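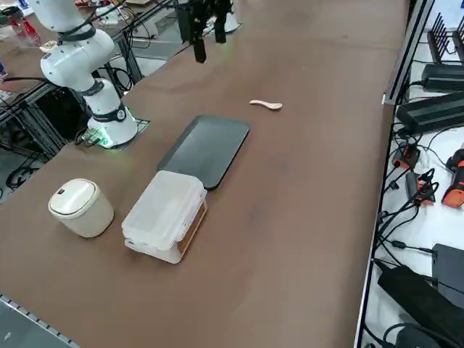 ## Two-arm bench for packing lunch boxes - shared workshop build

**lencho_bench** wrote:

Bereket Yimer and I have had this going in the shared workshop since June. Two white arms on one brown table, a gripper on each, and the job is kitchen stuff: open the box, spoon on the tray, close the box. We're calling it Lencho. I'd like opinions on layout before we drill any more holes in the table.

**gravelpit14** wrote:

My opinion is that you've built a very dear way of shutting a lid. What does it do that one arm and a clamp wouldn't?

**lencho_bench** wrote:

Fair question. One arm can't hold the box still and work the latches. We did try a clamp and it marked the plastic.
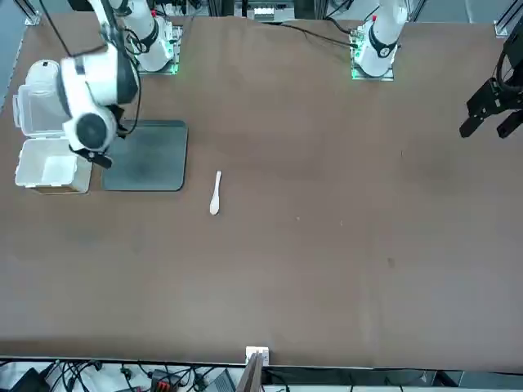
Layout is what I wanted to talk about, so let me get it down properly. Both bases are bolted along the far edge and the working spots are marked out from there. The box goes out at the far left, lid flipped up and back, and the dark mat goes next to it so the gripper hasn't got far to travel between them. Everything else is kept clear for the second arm. Bereket wants to move the lot towards the middle. I say leave it.

**Stilano_Mo** wrote:

I'm with Bereket. If the box is hard against one end, your second arm is a passenger. You said yourself the reason for having two was to hold and latch, and you've put the thing you want held where only one can get at it comfortably.

**lencho_bench** wrote:

It can reach. It's slow, I'll give you that.

**gravelpit14** wrote:

"It can reach" is what people say before they post a video with the good take in it. How many runs, and how many did it get right? No picking.

**lencho_bench** wrote:

14 runs last time, 9 finished without us stepping in. Most of the bad ones were the spoon. 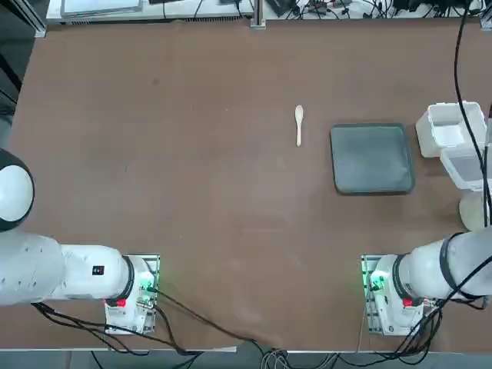 The fingers come down either side of the handle, and if the spoon has turned even a little they ride up over it. We've tried coming in lower and we've tried coming in slower. Bereket thinks softer pads would sort it. I've ordered some from Westora but I'm not holding my breath.

**Stilano_Mo** wrote:

Pads won't fix a spoon lying at the wrong angle. Go for the bowl end.

**gravelpit14** wrote:

Nine out of 14 and you're drilling holes? I'd want 100 runs with nobody touching anything before I moved a bolt. And start the spoon somewhere different each time, or all you've tested is whether it can find the same spot twice.

**flovton_kev** wrote:

Bit harsh. It's a hobby build, he isn't selling it. I had 13 tries at my first one before it picked up anything at all.

**gravelpit14** wrote:

He asked for opinions. Also, tidy those cables on the floor by the front edge before somebody puts a foot through them.

**lencho_bench** wrote:

Cables noted. I'm not doing 100 by hand - if we get the reset working I might. Lid closing is next, pressing down from the left side first. 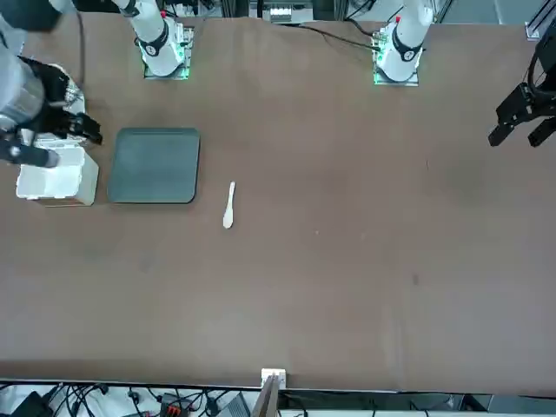 ## Reply from Bereket

**b_yimer** wrote:

Other half of the build here. I still say middle of the table. The left side got picked because that's where the first arm went in, and we never went back to it. As for the lid, I don't trust pressing with one finger on one side. Two latches, two presses, and check each one by tugging it.

**Stilano_Mo** wrote:

Tugging it with what, the passenger?

**b_yimer** wrote:

Yes, once he lets me move the box.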